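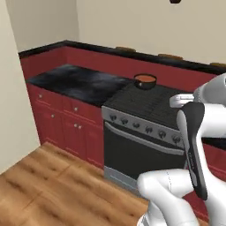
Ticket 815 is being reopened by me, Shaohua Fan, and I'd like it to stay open until the Mudus probe holds a connection for one full pot of stock. Your last reply closed it as "resolved, user environment." I don't see how. Chat told me large metal surfaces can block the signal and asked where I cook, so fine: stainless-steel range, middle of a run of cabinets, small dark pot on the left rear corner of the cooktop. That sounds like a lot of people's kitchens to me. If the probe can't cope with a steel range, the box should say so.

Symptom: the app loses the probe after 14 minutes. The last reading stays on the screen in normal black text as if it were live. No alarm, no gray-out. I only noticed because the number hadn't moved since I'd last walked past.

What I've tried so far:

Restarted the phone. Same.
Deleted and reinstalled the app. Same, and it lost my saved cooks.
Charged the probe to 100 percent. Dropped at 14 minutes.
Stood the base right next to the stove. Dropped at 14 minutes.
Borrowed a second phone. Dropped at 14 minutes.

I'm not an engineer, but interference doesn't own a stopwatch.

Reply from Yufang Deng, Zarwood Support, Tuesday

Hi Shaohua, thanks for the detail. Reopened. Could you turn off battery saver for the app and move any 2.4 GHz devices away from the base? Please also try the probe in a glass of cold water on a table in another room, so we can rule out the kitchen.
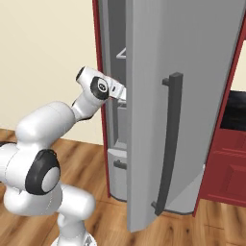
Shaohua Fan

Battery saver was already off on both phones. I moved the router, which my family enjoyed very much. Then the glass of water, in the bedroom, door shut, base a hand's width away. It dropped at 14 minutes. So can we please retire the steel range theory?

I also found a post by Abdelilah Morsy on the Garrido forum with the same cutoff, on a different phone, cooking outdoors. He says it started with base firmware 2. Mine updated itself in October. Was anyone planning to mention that?

Yufang Deng

That's useful, thank you. I've passed your log to Suqin Peng on the firmware side. She would like you to hold the base button until the light blinks twice, then run one more test with the app open the whole time.

Shaohua Fan

Done. With the app open and the screen on it ran past the cutoff and I stopped watching. With the screen locked it dropped at 14 again. I was told on chat that keeping the screen on was a "fix." It isn't one — a stock takes all afternoon and the whole point was to leave the room.

Suqin Peng, Firmware

I can reproduce the locked-screen drop here. The base goes to sleep when the app stops polling it. The stale reading is a separate bug and I've logged it separately. I don't have a release date.

Status changed: Waiting on customer → In progress

Shaohua Fan

Please take "user environment" off the record as well. It still shows in my account.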